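Flonivden pill organizer: my review after a winter of using it

I volunteer two evenings at a peer support group for people living with HIV, and the question I hear most has nothing to do with lab results. It's how to remember the darn pills! So when Shinji Arai, who runs our group, passed me a Flonivden to try in January, I said yes right away (I take a daily tablet myself, plus two for blood pressure).

It costs $119, so it isn't cheap. You get 15 little compartments, a lid that locks, and a chime you can set for any time of day. Mine goes off at 7:30 in the morning, and I love that it sounds like a kitchen timer and doesn't announce anything to the whole office. Privacy matters a lot to people in our group, and the plain case with no medical label on it is a big plus.

Setup took me 13 minutes, most of that spent hunting for the clock button, which is tiny and on the bottom.

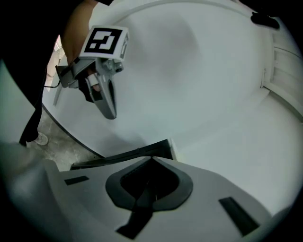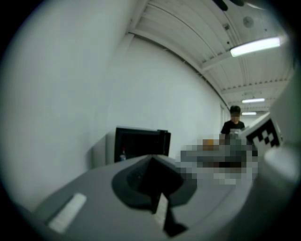
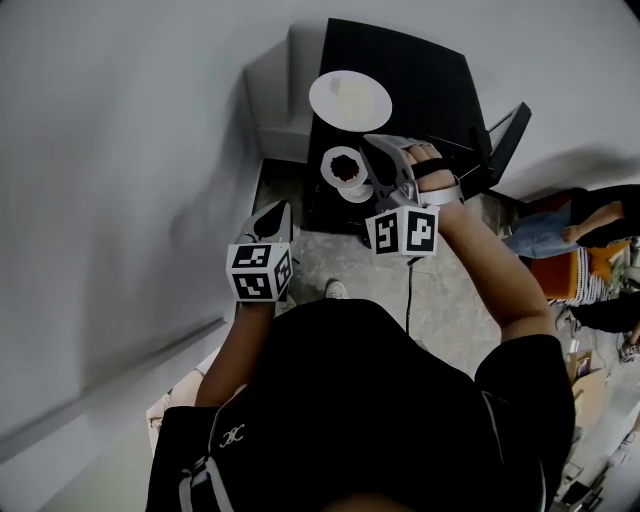
Now the gripes. The lid is stiff, and my friend Jolán Bognár, who has neuropathy in her hands, gave up on it after a few days and went back to her old Stirkitz box. The battery door feels flimsy too. And I wish the chime would repeat if you ignore it, as I slept through it once and only caught the missed dose at lunch.

Would I buy it with my own money? Yes, but I'd wait for a sale. Four stars from me.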